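What I've Been Poking At: Praltadora's Kitchen Scene Pack

Okay, so I said in the last issue that I'd stop buying things for the simulator until I'd used the things I already had. That lasted until 6th February, when Rehema Kombo sent me a trial code for the Praltadora kitchen pack and I lost an entire evening to an eggplant.

If you missed the earlier chatter, Praltadora is the little outfit in Flimham that sells ready-made practice scenes for two-armed setups. You load a scene, you hook up your own controls (or your own trained policy, if you've got one you're proud of), and you go. The kitchen pack has 78 scenes in it. I've opened maybe a third of them, and the ones I keep going back to are the cutting board ones, because they look so easy and I am so bad at them!

The one I've played with most is a single eggplant on a checkered board, a big round pot over on the left, a white rack on the right, and both arms coming in from your side of the floor. I've been using the left arm as a sort of parked car by the pot and doing all my work with the right one. My goal was simple enough: get the gripper in close beside the eggplant without bumping it. 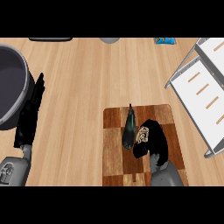 What you get for the money

The pack is 54 dollars for a single seat, and that covers the scenes, the object files, and a year of updates. There's a classroom license too, which I didn't look into, so write to them if you teach.

Setup was painless. I had it running on my four-year-old desktop in the time it took to reheat soup, and I didn't have to touch a config file until I wanted to change the arm speed. The manual is short and a bit stiff, but it has a good page on saving your runs, and I wish I'd read it before I did twenty minutes of my best driving with recording switched off. Oh well.

I really like how the objects look. The board has a nice wood grain on it, the eggplant is properly glossy, and the floor planks have enough variation that you don't feel like you're working inside a spreadsheet. Does that matter for training anything? Hiếu and I have argued about this before and I expect we'll do it again in May at the Trusville meetup. I just find I practice longer when the place is pleasant to look at.

The controls are where I got grumpy. The default sensitivity is way too high for close work. I'd nudge my wrist a hair and the gripper would go sailing past the thing I wanted. Turn it down to the lowest setting but one and it's a different product. I also remapped the grip to my left hand, the way we did with the old Hsieh controller (I know, I know, I'll never let that thing go), and that helped with the twitching.

The small stuff

Vegetables are the friendly part. They're big, they stick up, and you can come at them from the side. The trouble starts with the small flat things. I've been working on a speckled round one, a cracker or a cookie or whatever it's meant to be, sitting on the board next to the eggplant. You have to bring the finger in low and blunt, right up to the edge of it, and there isn't much room with the eggplant as a neighbor. My plan is to come from the near side, slow down early, and leave the left arm well out of it.
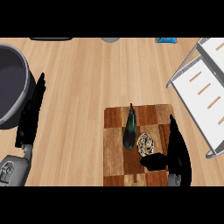 Hiếu Bùi wrote back to my draft of this to say that I'm being too kind about the price, and that he'd want the contact between gripper and object to feel a lot less slippery before he'd pay for a second year. He also thinks thin objects are the only fair test of a pack like this, and that anybody can look good with a vegetable. Fine, Hiếu. Bring your laptop to the meetup and show me.

He has a point on the slipperiness, though. I wrote to support about it and got a friendly answer the next day telling me to raise the friction value in the object settings. It's on the second tab, under the mass slider. I've gone up two notches so far and I'm still fiddling.

Would I buy it? Yes, for one seat, if you already have your arms set up and you're bored with stacking blocks. If you're brand new, do the free trial first and stick with the vegetables for a week. The trial gives you five scenes and it doesn't ask for a card.

Next time I'll try the sink scenes, and I still owe you all that write-up on foot pedals.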